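Search this site
Search

Butodcombe Badminton and Table Tennis Club
Progress report to the Prendell Fund, second period

Dear members of the Fund,

With this report I want to inform you how the grant was used since January and what is still open.

The Monday sessions for beginners are now running in both halls, Butodcombe and Ivine. In the first period we had only Butodcombe, and many families from the Ivine side told us that the bus in the evening is too late for children. Therefore we moved the junior session there to 4:30 p.m. The attendance is better than we planned. We recorded 422 visits in the period, against a target of 300. Please note that these are visits and not persons, as one child may come every week.

From the equipment budget we bought rackets in junior size, two sets of nets with posts, and shuttlecocks. The nets came from Petchrat and one post had a bent foot. It was exchanged without cost, but we lost three weeks -- in this time the Ivine group played on one court only.

The coach training is behind the plan. Two of our members started the level 1 course and one has finished it. The second must repeat the practical part, and the next date is not yet given by the course office. I ask you kindly to let us carry the remaining 200 dollars of this budget line to the next period.

The adult league has not started. We had enough names on the list, but the hall in Ivine is booked by the school on the evening which we wanted. I am in discussion with the school about another evening and will write to you separately when it is settled.

For the next period we plan to continue both junior groups, to hold one open day, and to begin the league with a small number of teams. No change of the total budget is requested.

With kind regards,
Muthu Krishnan
Program Coordinator

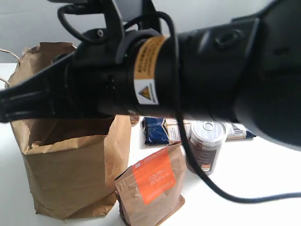
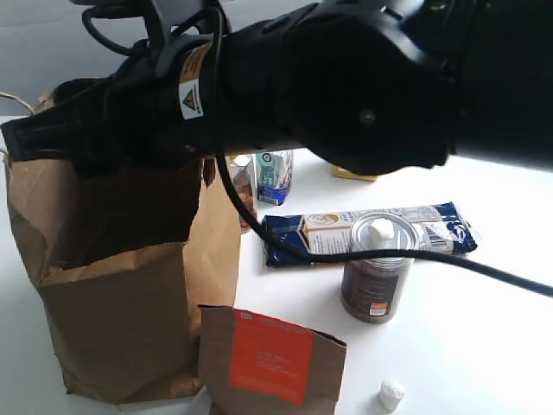

Progress Report No. 2 -- Page 2

Attached separately: attendance sheets for both halls, copies of the receipts, and the letter from the course office.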